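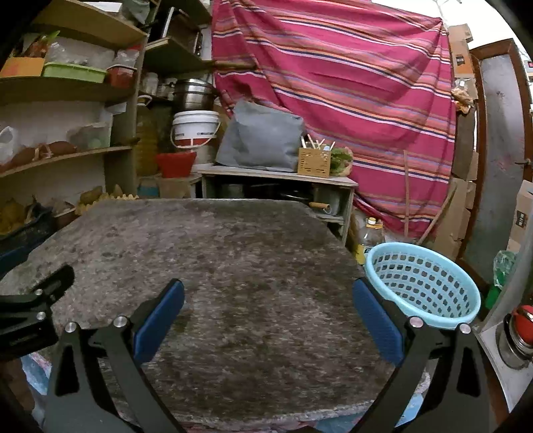
**Textured pads vs. smooth pads on the hand-held gripper**

**tarn_linkage**

I have been comparing two sets of finger pads on the same hand-held gripper, the Ukton textured ones and the smooth Betora ones. Same jaws, same pivot screws, same camera mount. Each set got 50 grasps per object, with 3 objects: a sweet potato, a bundle of greens in plastic and a yellow-capped oil bottle.

Results, failed grasps out of 50:

| Object | Textured | Smooth |
|---|---|---|
| Sweet potato | 2 | 9 |
| Greens in plastic | 11 | 6 |
| Oil bottle | 4 | 5 |

A failure is any slip before the object has been held clear of the surface for three seconds. The textured pads are dark blue. I mention the color because it affects the segmentation, see below.

**mm_per_rev**

The greens result is what I would expect. Thin film slides over ridges and the contact patch gets small. What closing force?

**tarn_linkage**

Not measured. Hand trigger, closed to the stop each time.

**mm_per_rev**

Then I don't think the table says much about the pads. With a hand trigger the operator squeezes harder when something starts to slip. Put a load cell behind one pad or limit the trigger travel.

**oxbow77**

Disagree in part. Force variation adds scatter, but 2 against 9 on the sweet potato is a decent gap. I would accept that one and throw out the bottle row.

**mm_per_rev**

It is a decent gap if the order was mixed. Was it?

**tarn_linkage**

No. All textured first, then all smooth. I will redo it in alternating blocks of ten with a travel limiter.

**oxbow77**

What about the segmentation?

**tarn_linkage**

I mask the jaws out of the wrist view by color. Black jaws plus dark blue pads works against gray felt. It breaks when there is blue plastic in view, and I have a light blue basket and a blue sheet next to the felt. The mask leaks into the sheet where it is shaded.

**gantry_crane**

Don't use color. The camera is fixed to the tool, so jaw position in the view depends only on opening width. Record one open-close sweep and look the mask up by width. I do this on an Aranda controller with 3,000 steps over full travel and it never needs retuning.

**tarn_linkage**

That needs an encoder on the trigger. Mine has none.

**gantry_crane**

Put a printed marker on each jaw and get the width from that. Gernerar has a mount file with a flat spot for it. Keep the markers clear of the pivot screws, the glare off the heads ruins detection.

**mm_per_rev**

Markers get hidden by anything wide. An encoder is the better fix.

**tarn_linkage**

Markers first, as I can print those tonight. I will post the new table with the block order included.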